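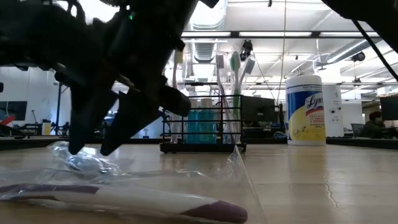 4 min read

Sun 2 August

I got back from Darance on Thursday and the bag is still on the bedroom floor, half unpacked. It was my longest trip with only one bag, three weeks, and a few people asked how it went. Mostly fine. Some of it I would do differently.

The bag is the Urano I bought in January. It holds a bit less than a normal carry-on suitcase and has one big compartment with a flat pocket on the front. I wanted something I could wear on my back, because the walk from the station at Pasell to the guesthouse is uphill and half of it is cobblestones. I did that walk with a wheeled suitcase two summers ago and one of the wheels came off on the way up.

Clothes first. I took four shirts, two pairs of pants, one sweater, and enough socks and underwear for a week. That was right for the shirts and wrong for the pants. One pair was jeans, and jeans take two days to dry on a balcony if it rains, and it rained. Next time both pairs will be the thin kind. The sweater I wore every single evening. I also packed a linen jacket in case there was a dinner somewhere nice. There wasn't, and it rode around at the bottom of the bag for three weeks and came home looking like a dishrag.

Washing was easier than I expected. The Oláh guesthouse has a machine in the basement that you pay for with tokens from the front desk, and I did a load every Saturday morning before breakfast. In Darance I was staying in a rented room with only a sink, so I washed a couple of things each night. It's fine for a few days. By the second week I was tired of having wet socks over the back of the chair.

Shoes are still the part I haven't worked out. I wore my walking shoes and packed sandals. Emese Bozsik, who I met up with for the middle week, brought one pair of plain black sneakers and wore them for everything, including a wedding. They looked good enough. I may try that, although my feet are worse than hers.

Toiletries took up more room than they should have. I've gone back and forth for years about taking the electric toothbrush or a regular one. The electric one is heavier, and if you bring it you have to think about the charger too. This time I took it and left the charger at home. I filled the battery the night before I left and it lasted until four days before the end, and then I bought a regular one at a supermarket in Darance. I keep it in a clear plastic bag, the same kind I use for anything that might leak or get damp. I used to buy proper toiletry cases with compartments, but a plastic bag squashes down to the shape of what's in it and I can see what I have without opening it.

I brought a full-size sunscreen in the shape of buying it there, which cost more but saved the space on the way out. Shampoo I did the same way. I left what remained of both in the room for the next person.

Electronics: phone, e-reader, one cable, one plug. I thought hard about the laptop and left it home. There was one afternoon when I needed to fill in a long form for the insurance and did it on my phone with my thumbs, and I was in a bad mood for the rest of the day. Otherwise I didn't miss it.

Two things I was glad to have that aren't on most lists. One was a length of thin cord, which was a clothesline in Darance and held my bag strap together after the buckle cracked on the bus. The other was a flat cotton shopping bag. I used it for groceries, for the beach, for dirty laundry and, on the last day, for the things I'd bought that wouldn't fit.

And there were things that wouldn't fit. Wumpini Amoah had asked me to bring back a jar of the plum spread they sell at the market in Pasell. I bought three, because I wanted one and I knew my sister would want one. The jars are 600 grams each, and I carried them for two days before it occurred to me that they wouldn't be allowed in the cabin. I ended up paying to check the Urano on the flight home – so much for one bag – and I wrapped the jars in the jeans and the linen jacket. All three made it. I suppose the jacket did get some use.

The buckle needs replacing before I go anywhere else. I've written to the shop and they say they can send one, but I haven't heard when. In the meantime the cord is holding.

Wumpini is coming by on Tuesday for his jar. I should finish unpacking before then, or at least move the bag off the floor.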